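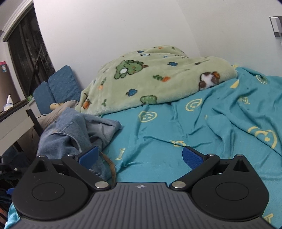
The handling rules for our hand-held grippers are at revision 6, and the textile section is the one that changed most. Revision 5 treated cloth as one category with one start condition. That was adequate for towels on a table. It does not cover a bed, where the item to be handled and the surface it lies on are both soft and both wrinkled. With denim on a printed teal sheet and a fleece blanket bunched against the wall, there are already three fabrics within reach of the same fingers, and the operator has to know which one is the target before closing on anything. The start condition is now written as follows: fingers fully apart, nothing between the pads, both pads in view, target named in the log.

The Hundeck group wrote the original rules for rigid parts. Clirnerbridge took them over for household work and I have maintained the textile section from revision 3 on. What follows is the part that generates the most questions. The numbering matches the document.

4.1 Start and end of a take. A take begins at the start condition and ends at it. If a pad is touching fabric when recording starts, the take is marked void at the time, by the operator, and not later by whoever reviews it. Review at Brotham found 115 takes in one month with contact at the first sample. Most could have been caught on the spot.

4.2 Target and support. The log names the target and the support surface separately. "Jeans on sheet" is acceptable. "Bed" is not. If the target changes during a take, stop and start a new one.

4.3 Unintended pickup. A thin sheet will follow a thicker item if the fingers close too deep. When the support fabric lifts with the target, open, back off to the start condition, and log it as a double pick. Do not shake the item to separate the layers.

4.4 Approach. Come in across a fold, with one pad on each side of it. Seams and hems are permitted as grip points but must be logged, as they are stiffer than the surrounding cloth and the grip result is not comparable.

4.5 Straps, cords and drawstrings. Anything narrow and flexible near the finger linkages is moved out of the working area or named in the log as present. This applies even if it is not part of the task. A cord in a pivot is the most common reason a tool goes back to the bench.

4.6 Two tools on one bed. Permitted from revision 6. Each tool has its own operator or its own hand, and its own log line. Only one tool closes at a time unless the task sheet says otherwise. The idle tool stays far enough back that its housing does not rest on the target. 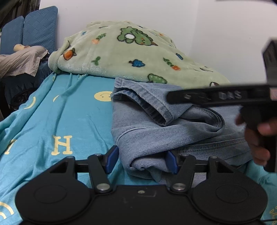

Right fingertip in a fold of the jeans, left fingertip just beside the fabric. Second gripper at right.

The position of the left fingertip is the reason 4.4 has the wording it does. With one pad pressing into cloth and the other next to its edge, the take could still become a proper pinch or could push the material sideways. Revision 5 had no term for this. Revision 6 calls it one-sided contact and allows it during approach. It is only a fault if the fingers start to close in that state.

I had drafted a stricter version of 4.6 that barred the second tool from the space over the target altogether. It was dropped after comments from Clirnerbridge. A bed against a wall can only be reached from the open sides, and a minimum distance that works on a bench would rule out most two-tool tasks. The present wording depends on operator judgment, which I do not like in a rule, and it is open for revision 7.

Two further items are open. The Sotiropoulos log template has one field for fabric, so the support surface currently goes in the comments, where the checking script does not read it. The other is bedding with large prints. Operators have asked whether a printed motif may be used as a grip reference ("left of the large letter"). For now the answer is no. The print moves with the cloth, and after the first fold the reference no longer means anything.

Comments on 4.6 by Friday, please, with the take number if you have one.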